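Yorath Stores and Kitchen Group
Minutes of the meeting held on 26 March 2018

In the chair: Haf Lougher
Apologies: none received

1. Minutes of the previous meeting
Agreed as a correct record. The item on shelf labels was carried forward to June.

2. Trays and tubs
2.1 The group reviewed the moulded trays and tubs used for dry goods and cutlery. The present stock is 30 pieces, of which 13 are the Promano pattern and the remainder the older Brandulis pattern.
2.2 Wiping of the flat inside surfaces is generally being done. Rims are being missed, as are the inside corners where the rim turns. The cleaning sheet says "wipe out" and makes no mention of rims.
2.3 The chair tabled a close view of a white rim and the basin surface next to it.
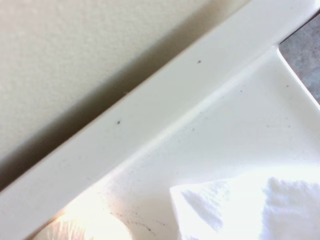 Fig. 1. Rim and basin surface. Dark specks on the rim and near the inner corner; faint grey smudges on the basin.

2.4 It was noted that the specks are very small and might be crumbs or dirt. There is also a tiny pale fleck near the outer edge of the rim. Opinion was divided on whether this is a chip or a bit of lint. If a chip is found on any piece, that piece is to be taken out of food use.
2.5 Agreed: the cleaning sheet to read "wipe basin, inner wall, corners and top of rim, then dry with a clean cloth". Scouring pads are not to be used on glossy surfaces.
2.6 Agreed: trays to be stored upside down on the second shelf. Tubs with lids may stay upright.
Action: HL to reissue the sheet and check all pieces for chips.

3. Cloths and cleaning supplies
3.1 Tallum cloths are lasting about nine washes before the edges fray. The group accepted this and will reorder the same type, 15 to a pack, two packs.
3.2 Blue cloths for trays and worktops, yellow for floors and bins. Two yellow cloths had been found in the tray cupboard. The hooks are to be marked by colour.
Action: HL to place the order.

4. Shelving
4.1 The lower shelf in the dry store is bowing at the left end. Tins to be moved to the floor rack until a bracket is fitted.
4.2 A quote for replacement shelving was deferred to the June meeting.

5. Any other business
The spare key to the dry store is to be kept on the hook inside the office door.

6. Next meeting
June, date to be confirmed by the chair. Items for the agenda to be sent to Haf Lougher in advance.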